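The Slow Way to a Clean Desk
Machines can weld a car door. Clearing up after lunch is taking longer. 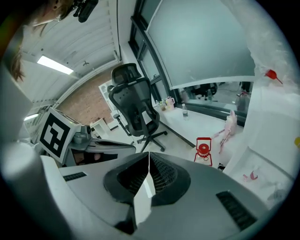 A hand-held gripper, with a white marker board mounted beside it, near an office desk with a water bottle and a few small containers.

Jin-sol Chae has spent most of August thinking about cups. She runs the chores team at Clovus, a small company that wants to sell a machine for tidying offices and, later on, kitchens. The company has a demo planned for a Friday, and Chae is not sure the machine will be ready.

"People see it pick up a bottle and think we're done," she says. "Then they put the bottle next to a bag and it's a different job."

Her team teaches by hand. Someone carries a gripper through a task, the way you might use a pair of long tongs, and the recordings go into training the software. The current set has 3000 of them, nearly all from desks and shelves. Bottles do well because they stand up straight. Cups with handles do worse. Bags are the worst of all - they fold and catch on things, and a see-through one can fool a camera completely.

Clovus runs a weekly test of 52 chores. In the latest round, the machine finished 10 without help. Most of the ones it failed were started correctly, and then something slid or tipped over, and it had no good plan for what came next. A person would just grab the thing again.

Shop floors are further along, partly since the parts are all alike and the bins stay put. Dirkard, which packs bathroom fittings, has had two arms loading cartons since spring. They work the night shift with one person watching. When the carton supplier changed the flaps, the arms stopped for a day and a half.

Homes offer none of that order. Vokness tried a laundry folder at a price of $1295 and pulled it before it shipped. It could fold a towel, but the towel had to be laid flat first, and test families said that was most of the work.

Chae expects wiping tables to come first, then loading a dishwasher from a fixed rack. Putting away groceries is years off, in her view. She still does her own dishes by hand.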